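Chapter 7
Who Trains the Trainers?

On a Monday in June, 19 newly hired first officers sat down in a classroom at Granström, a mid-sized training company, to begin the course that would qualify them on a new type of airplane. By the end of the first week they had logged 21 hours in the simulator between lectures. The company's brochure said the course would produce "confident, line-ready pilots." It did not say how anyone would know.

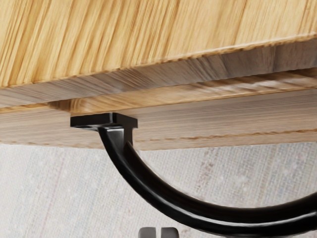 Reading time: 11 minutes

Aviation training has a good reputation, and much of it is earned. Flying on a scheduled airline is very safe, and training is one of the reasons. But it is only one. Engines have improved, weather reports have improved, and warning systems now catch mistakes that once went unnoticed. When a training company takes credit for a falling accident rate, the careful student should ask how much of the fall belongs to the classroom and how much belongs to the airplane. Very few studies try to separate the two, and those that do tend to be small.

This chapter looks at the people who teach pilots and at the claims made on their behalf. Earlier chapters took the syllabus as given. We now ask how instructors are chosen, who checks their work, and whether the usual measures of a good course measure anything useful.

7.1 The pass rate problem

Most training companies report a pass rate. Lulleck, which runs two simulator halls, told its customers that up to 90 percent of trainees passed their final check on the first try. That sounds fine until you look at the words "up to," which could describe one good class and a string of poor ones. It also matters who gives the check. In many companies the examiner works down the hall from the instructor and eats lunch at the same table. Rules on independence exist, but they are written around conflicts of money and have little to say about friendship or habit.

A high pass rate may mean the teaching is good. It may also mean that weak trainees were sent home before the check, or that the check is easy. The number alone cannot tell these apart.
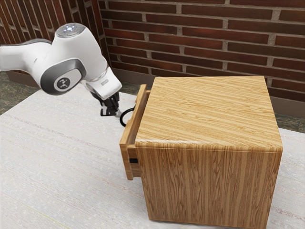

Figure 7.1 A robot arm and gripper beside a wooden cabinet, computer rendering.

7.2 The Grolholm survey

Nermin Tuncer sent a long questionnaire to working pilots who had trained at the Grolholm center and received 445 replies. Most of them rated their instructors highly. Tuncer was slow to celebrate. The pilots who answered were the ones still flying, and those who had dropped out were never asked. She also noticed that ratings went up when the instructor had a long airline career behind him, even where the trainees could not recall much of what he had taught – a pattern familiar to anyone who has enjoyed a lecture and then failed the test on it.

Imia, a rival center, quoted the survey in its own sales material as proof that experienced captains make the best teachers. The survey shows nothing of the kind. Keep it in mind as you read the next section, which deals with instructor selection and with the belief that skill in the cockpit carries over to the classroom.

Key terms: type rating, check ride, standardization, survivor bias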